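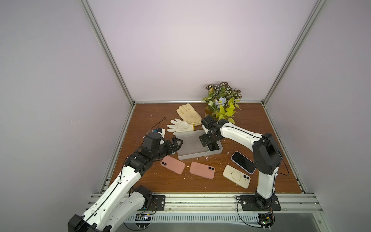

What does the Ferkau hire desk count as an artificial plant?

Any plant with no living tissue, whether the leaves are fabric, plastic or paper. Preserved moss and dried stems are handled separately under the botanical schedule. Size makes no difference to the category: a small potted arrangement with variegated green-and-white leaves and a blue fabric flower in the middle is booked, cleaned and returned under the same terms as a two-metre fig. Mixed foliage in one pot is charged as one item.

What is the minimum order?

6 items for offices and clinics. There is no minimum for display homes booked through Brunholm.

How long is a hire period?

Three months, renewed automatically unless written notice reaches us two weeks before the end date. Items can be swapped once per period at no charge. Further swaps are billed at the delivery rate for your zone.

How should the foliage be cleaned?

Dust weekly with a dry microfibre cloth or a soft brush, working from the stem outwards. Plastic leaves can be wiped with lukewarm water and a drop of dish soap. Fabric petals should not be wetted - the dye can migrate and leave a tide mark. Do not use leaf shine, furniture polish or window cleaner on any item.

Can artificial plants be placed in direct sun?

Only items with a UV code on the base label. Standard items fade behind north-facing glass, and blues and purples go first. Fading on a standard item placed in a window is treated as damage. If you are unsure of the code, send the label number to Kinga Kerekes at the hire desk before you move the item.

Are the items fire rated?

Items in the Lendine range are supplied with a flame retardancy certificate, which we email with the delivery docket. Other ranges are not certified and should not be placed in exit corridors or stairwells. Washing removes some surface-applied treatments, so Lendine items are to be dry dusted only.

What is in the pots?

Small pots are filled with foam and topped with gravel or bark. Floor pots are weighted with sand bags to a maximum of 20 kg. Please don't add soil or water.

What happens if something is damaged?

Loose leaves can usually be refitted, so keep them and return them with the item. Replacement is charged at the listed value, capped at $500 per item for small and medium sizes and $2000 for trees. Normal wear is not charged.

Do you deliver outside the metro area?

Yes, on Mondays. Regional orders under $1000 attract a freight fee, quoted at the time of booking. Someone must be on site to sign. Unattended drop-offs are not available for trees.

Can I buy an item at the end of the hire?

Yes, except for display home stock. Half of the hire fees paid in the current period are credited against the purchase price. Requests go to Periklis Stamatopoulos in accounts, with the item number and the site address.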